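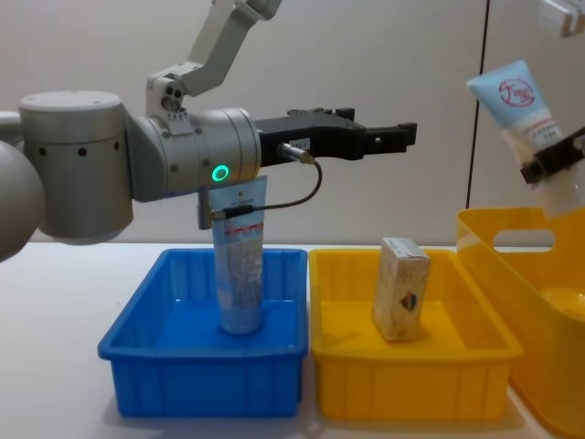 By Şengül Değirmenci | 31st August | 3 min read

Two robot arms, one white table and a pile of drugstore shopping: that's the setup the Durnholm robotics club has been glued to all summer, and it is a joy to watch them work on it.

The club's entry for the Ekenar Sorting Challenge is a station that unpacks mixed bathroom products and sorts them into plastic bins. One arm works from the left, the other from the right, and they share the space in the middle. The blue and yellow bins sit side by side, so both grippers often want to be in the same spot at the same moment, and teaching them some manners has been half the fun (and more than half the arguments).

Squeeze tubes are the stars of the show, and the villains too. A box is easy to grab. It has flat sides and stays the same shape. A tube is wide and flat at one end, round at the other, and it gives when you pinch it. Grab it too low and it tips over. Grab it too high and it swings like a bell. The students want theirs standing up on their caps, which earns extra points under the Ekenar rules, and they spent most of July finding out how hard that is.

"We had a tube bounce off the rim of the bin and land in somebody's backpack," says team captain Uysal, laughing. "We gave ourselves zero for that one, but everybody clapped."

The team started in April with a single arm and a plan to add the second one "if there's time." There was time, just barely. Getting two arms to take turns meant rewriting nearly all of the code, and a small group of students came in over the break to do it. They keep a logbook of every practice run, good or bad, and it now stands at 931 entries. Flip through it and you find notes like "too fast again," "who moved the yellow bin" and, on one page, just a drawing of a very sad toothpaste tube.

What I loved most was how the jobs get shared. The younger members set out the products and call the runs. Others watch the joints and cables and keep a hand near the stop button. The programmers sit at the end of the table with their laptops, and they swap seats every few runs so that everyone gets to drive. A student who joined in June, and had never written a line of code before then, did the part that decides how far the gripper opens before it goes in for a box. She showed it to me twice!

Their best full round so far scored 370 points. The qualifying mark for the final is 227, so they are in with room to spare, though they would love to go higher. Most of the lost points come from tubes held at a slant. The arm can carry one that way without trouble, but setting it down straight takes an extra turn of the wrist, and that turn costs seconds. Two fixes are being tested. One regrips the tube closer to its flat end, and the other turns it on the way over to the bin. The room is split on which is better, loudly.

The final takes place at Prokent Hall, where 132 students are signed up to compete. Each team gets a practice slot in the morning and then three scored rounds with products they haven't handled before. The Durnholm students have been raiding their own bathroom cabinets to get ready, and they will gladly take more. Lotion, sunscreen, hair gel, boxed soap, anything that stands up or nearly does. Drop it at the front desk of the club building with the lid on tight, please.

Visitors are welcome at open practice, which runs every afternoon until the team packs up for the final. Stand behind the tape and ask lots of questions. You will get very long answers.

Enjoying our local stories? Sign up for the newsletter and get them in your inbox. You can unsubscribe at any time.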